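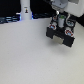

Okcombe Pharmacy: Questions About Repeat Prescriptions and Delivery

Print this page | E-mail this page

We use cookies to remember your settings on this site. Accept | Manage

How do I order my repeat prescription?

You can order in three ways: at the counter, by telephone, or with the form on our website. Please tell us your full name, your date of birth and the medicines that you need this time. If you do not need all the items on your list, please leave out the ones you still have at home.

How early should I order?

We ask for five working days. Your surgery needs time to approve the request, and after that we need time to prepare it. In August and before the long holidays, a full week is better.

Can I collect for another person?

Yes. You should know the name and address of the patient. For some medicines we must also see a proof of who you are, so please bring a card or passport with you.

Do you deliver to my home?

We deliver to all of Okcombe and to Fidville. Our driver now visits more than 600 homes in a month. Delivery is free if you are over 65 or if you cannot easily leave the house. For other customers there is a small charge, and the counter staff will tell you the present price.

The van leaves at 2 p.m. Unfortunately we cannot promise an exact hour for your street. If you live on the far side of Fidville, it is usually late in the afternoon.

What happens if I am not at home?

The driver will put a card through your door and bring the parcel back to the pharmacy. We do not leave medicines on the step or in the shed, also when you ask us to. A neighbour may receive the parcel if you have given us the name of this neighbour in writing.
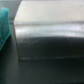 Do you deliver items which must be kept in the fridge?

Yes, but only on the first part of the route, and only when we have spoken with you on the same morning. Please put these items in your fridge as soon as you receive them. If you find such a parcel later and you are not sure how long it was outside the fridge, do not use it before you have called us.

Why do my tablets look different this month?

The same medicine can be made by different companies, and the colour or shape may change. Compare the name and the strength on the label with your last box. If they are not the same, or if you have any doubt, call us before you take a dose.

Can I return medicines that I did not use?

You can bring them to the counter for safe disposal. We are not allowed to give them to another patient, and we cannot refund them, even if the box was never opened. Needles must be in a proper closed sharps box.

Who can I speak to in private?

We have a consultation room and you do not need an appointment for a short question. For a longer talk about your medicines, please ask for our pharmacist Shalini Grewal. She is here in the mornings until 1 p.m.

Where can I park?

There are 16 spaces behind the building. Bus 41 stops opposite the front door.

Related questions
Flu vaccination: who can have it?
Travel medicines and how early to ask
Asking for large print labels
Changing your nominated pharmacy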